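Home | Tickets | Team Pages | Parts List | Help
Print this page | E-mail this page

Ticket 1656: Right gripper loses the plate when both hands lift
Project: Prustthorpe student robotics, two-hand handling task
Opened by: Rasa Rozīte
Assigned to: Heino Dzene
Status: open

Problem
We record the task with two handheld grippers. One student holds both, takes a metal plate by its ends and puts it in the white bin. In 8 tries the plate slipped from the right gripper 6 times. The left gripper did not slip. The software shows no error.

What we tried

1. Restarted the recording program and connected both cables again. No change.

2. Exchanged the students. Estela has smaller hands than me, so we thought the grip could be the reason. The plate slipped for her also.

3. Cleaned the jaw pads with a dry cloth. Maybe a little better — I am not sure.

4. Changed the closing force setting from the default to 3000. The jaw closes harder, but when the plate is turned it still moves.

5. Held the plate diagonally over the white board, with the left end lower, and kept it still before going to the bin. The big round hole is near the right end, so the right jaw has less metal to hold there.
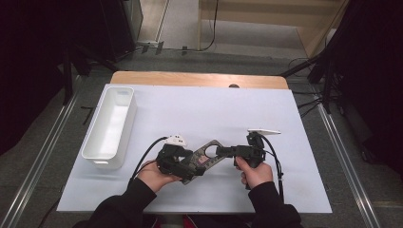
6. Turned the plate so the big hole goes to the left gripper. We did this only one time and it did not slip. Needs more tries.

Reply from Heino Dzene, 10/25/18
Please repeat step 6 before you change anything else, and put the force back to default. A high force can bend the jaw. Also compare the pads of both grippers. Aarne replaced the left ones in September, and I don't think he did the right ones.

Reply from Rasa Rozīte
Thank you, I did not know about the pads. The right ones feel smoother — I will ask Aarne if he has another set. The force is back to default now. Tomorrow we repeat step 6 and I write the result in this ticket.

Last updated: 10/25/18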